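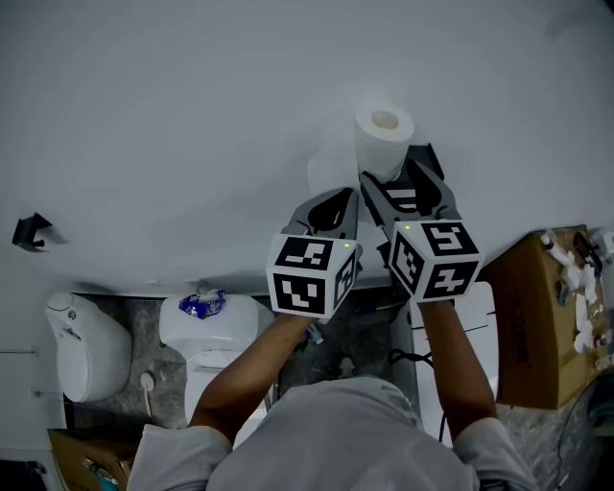 Ticket: Vidal saloon cuts out when hot, will not restart until cool

Status: Closed
Section: Trakwood Parts Help Desk > Older cars > Fuel and ignition
Car: Vidal saloon, column change, original engine, single carburettor
Parts fitted: Trakier electronic ignition kit, Faleo electric fuel pump

Problem as reported

Car starts well from cold and idles properly. After a decent run on the main road it begins to hesitate under load, then dies. It will turn over strongly but won't fire. If I leave it with the bonnet up for the length of a cup of tea it starts again and behaves for a few miles, then does the same thing. It did it on the way to a museum meet in June and I ended up coming home on a recovery truck.

The car had covered 200 miles since I fitted the Trakier kit in place of the points. The Faleo pump went on during the same spell of work, so I can't say which of them it started with. The mechanical pump has been blanked off. The fuel in the tank is fresh.

I have already changed the plugs and the fuel filter. No difference.

Reply from help desk

Thank you for the details. Please don't change any more parts for now. We need to know whether the engine is losing spark or fuel at the moment it stops, and that has to be checked at the roadside while the fault is present.

Please carry a spare plug and a meter. When it next cuts out:

Check for spark with the spare plug earthed on a clean part of the engine, well away from the carburettor.
Listen for the Faleo pump with the ignition on.
Measure the voltage at the positive side of the coil with the ignition on and the engine not turning. Then measure it again while somebody works the starter.

Write the readings down, as they are easy to mix up later.

Customer update

Took it out along the bypass and it obliged. Pump could be heard ticking. Took the air cleaner off and worked the throttle by hand, and there was a good squirt of fuel in the carburettor throat. So I don't think it is vapour lock, which is what everyone at the club said it was.

No spark at all on the spare plug.

Voltage at the coil was 8 with the ignition on and dropped further on the starter. At home the next morning, engine cold, I took the same reading and it was close to battery voltage. Battery itself was fine both times.

Reply from help desk

That is useful. The Trakier module needs a full supply and will shut down if the voltage falls too low. Points would have put up with it, so the wiring may have been poor for years without you knowing.

Two likely causes on this car. The first is the ballast resistor. Some Vidals had a resistor fitted on the bulkhead and others had a resistance wire inside the loom, which looks like any other wire apart from a slightly thicker covering. The Trakier kit must not be fed through either. The second is the ignition switch. The contacts wear and get hot when loaded, and an electric fuel pump taken from the same feed makes that worse.

Please tell us where you took the feed for the pump.

Customer update

No resistor on the bulkhead. The wire from the switch to the coil looks original and I traced it as far as the grommet. It is the same wire all the way with no sign of a join.

Pump feed comes off the coil positive. The leaflet I had showed it that way, although looking again I think that drawing was for a car still on points.

Took the lower dash panel off to get at the switch. Terminal 2 was brown and the plastic next to it had gone soft at some time and set again. The spade connector was a loose fit. I ran the engine on the drive until warm, and measured from terminal 2 to the battery positive. Most of the missing voltage was there.

Reply from help desk

Then that is your fault. Cleaning and crimping the connector may get you going, but we would not trust a switch that has been that hot. We suggest:

Disconnect the battery before doing anything behind the dash.
Replace the switch and cut the connector back to bright wire.
Fit a relay for the pump, fed from the battery through its own fuse. Use the old ignition feed only to trigger it.
Leave the coil and Trakier module on the switched feed by themselves.
Measure at the coil again, hot.

Please also consider a cut-off switch in the pump circuit. With an electric pump and no cut-off, fuel will carry on flowing after an accident if the ignition is on.

Customer update

New switch in. The relay is mounted on the inner wing beside the horn — there was a spare captive nut there already, so no drilling. Cut-off switch fitted by the parcel shelf.

Coil voltage now holds up hot and cold. I have been out 2 times on the same stretch of bypass, with a hill start in the middle of the second run, and it has not missed a beat. Fuel gauge now reads a touch higher than before. I assume that is the better supply and will leave it alone.

Happy for this to be closed. I have kept the old switch if you want it.

Help desk note

Closed. No need to return the switch. Leaflet wording for the pump feed passed on to Faleo.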